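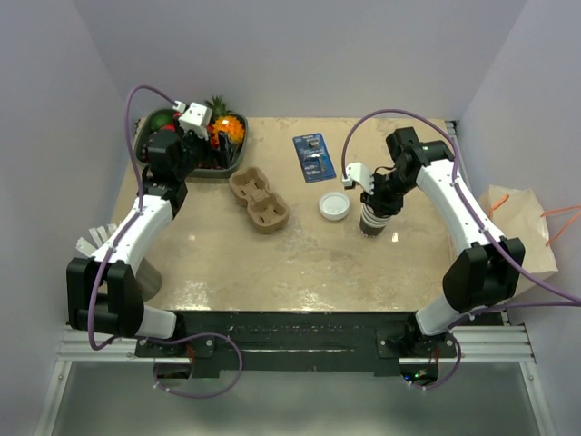 Ikine Expands Line of Molded-Pulp Cup Carriers for Cafes and Small Grocers

CILLMONT – Ikine, a supplier of food-service packaging, today announced the expansion of its molded-pulp range with a carrier designed to hold 2 cups. The product will be available to cafes, bakeries and neighborhood grocers beginning in July.

The carrier joins a catalog of 139 items for takeout counters and produce departments. It is sold in cases of 314 and ships nested to save shelf space behind the counter.

"Many of our customers sell coffee a few steps away from fruit and cut flowers," said Callum Ritchie, director of products at Ikine. "They asked for a carrier that sits flat on a crowded table while an order is being put together, and that was our starting point."

Bitum, a regional distributor, has placed an opening order of 4000 carriers. Çetinkaya, a family-owned grocery chain, will offer them at all of its coffee counters – including the new store in Cillmont.

Samples and price lists are available on request from the Ikine sales office.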